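Can a robot tidy your room yet?

You have probably seen films where a robot cooks the tea, washes up and takes the dog out. So why is it still you who has to pick your socks up off the floor? The short answer is that machines can do a few chores very well, a few more quite badly, and most of them not at all.

What machines are good at

Machines like jobs that are the same every time. A washing machine turns a drum. A dishwasher sprays hot water. Neither of them needs to know what is inside. You could put a teddy in the dishwasher and it would get the same wash as a plate. (Please don't.)

Big warehouses use robots too. In the Storex warehouse at Flistard, wheeled robots carry boxes from the shelves to the packing tables. There are 300 of them and they run day and night. Each box is the same shape, and the floor is flat with lines painted on it. People still do the packing, because the things that go inside the boxes are all different.

What machines find hard

Think about clearing a table after a snack. You look at it and know straight away which things are rubbish and which are not. You know a glass can break. You know a crisp packet will squash if you grab it, and that this doesn't matter, but a full cup has to stay upright.

A robot knows none of this until it has been taught. It has to work out where one thing stops and the next thing begins. See-through things are a special problem. A camera often looks right through a clear glass and sees the table behind it.

Then there is the grabbing. Your hand has four fingers and a thumb, and your skin can feel when something is starting to slip. Many robot arms have just two fingers and cannot feel anything. They may squeeze too hard or not hard enough.

How a robot learns a chore

One way is to show it. A person moves the arm through the job, over and over, and a computer stores every movement. The Urkon project taught an arm to put a spoon in a cup this way. It took 245 tries by a person before the arm could do it alone, and then somebody swapped the cup for a taller one and it missed.

People who build robots often start with a small arm on an ordinary table. The joints are turned by motors called servos, and the wires carry power and messages to them. A real table is a good place to find out what the arm can cope with, as there are so many different things it might meet.

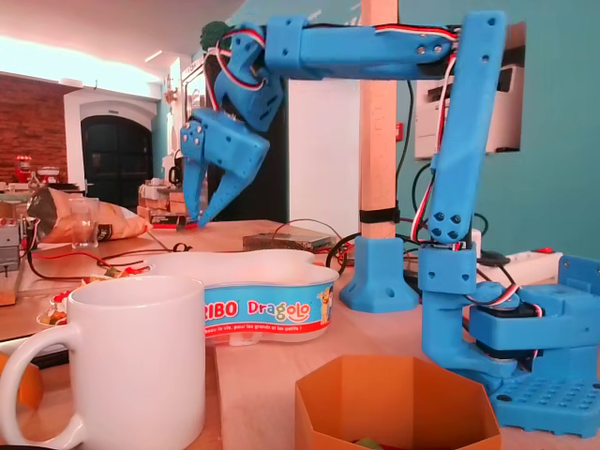
Berhe thinks we are asking for the wrong thing. Why build an arm that copies a person, Berhe wants to know, when a box on wheels that only picks up socks would be cheaper and could be in the shops much sooner?

It is a fair question. Robot vacuum cleaners are like that. They do one job, they stay on the floor and they have no arms at all. The trouble is that a house has a lot of different jobs in it, and you would soon need a cupboard just for the robots.

So, when?

For simple jobs in tidy places, machines are at work now. For a messy bedroom, it will be a good while yet. An arm that can pick up one toy may need nearly 500 more lessons before it can pick up a different one. Until then, the socks are yours.

Words to know

Servo: a motor that can turn to an exact position and stay there.
Gripper: the part of a robot that takes hold of things.
Warehouse: a very large building where goods are kept before they are sent out.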